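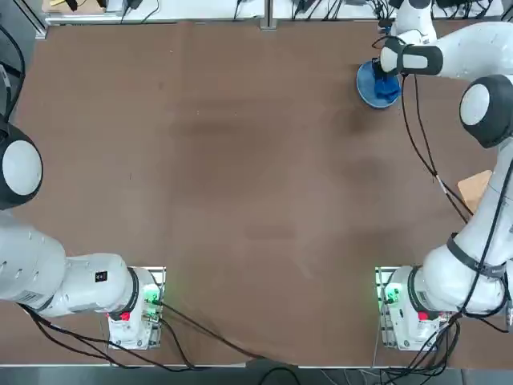

The tabletop, matte reddish brown, with a few scuffs and smudges across the middle.

Tromow Table Oil, 100 ml tin

We've carried a lot of finishes at the Cokosley shop and this is the one we keep taking home ourselves! Tromow is a soft, slow oil for bare or previously oiled wood, made in small batches by Iolo Rowlands, and it leaves a low sheen that still feels like a table when you put your hand on it (no plastic look, no sticky week afterward). The smell is lovely too – a bit like orange peel – and it fades overnight.

One tin does a six-seat dining table with two thin coats. Go thin! Pour a spoonful, push it along the grain, leave it for 15 minutes, then wipe off everything that hasn't soaked in. Nia Morris did her old kitchen table on a Sunday and had supper on it by Tuesday.
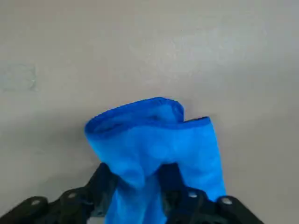 Old stains are where people get nervous. Oil won't lift a dark ring, and it can make one look deeper, so sand lightly with 180 grit first and vacuum the dust before you open the tin. If you'd like a warmer color, the Beddoe tint mixes straight in, half a capful per tin. Try it on the underside, as old pine drinks up far more of it than oak does.

Not for painted, varnished or laminate tops. Lay used rags out flat outdoors until they're fully dry before you throw them away – oily rags left in a heap can catch fire by themselves.

Size: 100 ml
Finish: low sheen
Coats: two, 12 hours apart
Item no. 901
Also available: Tromow Wax, item no. 184

The larger tin comes back in July. Ask for Ffion at the counter if you want one put by.

Last updated: July

We use cookies to remember your basket. Accept | Manage settings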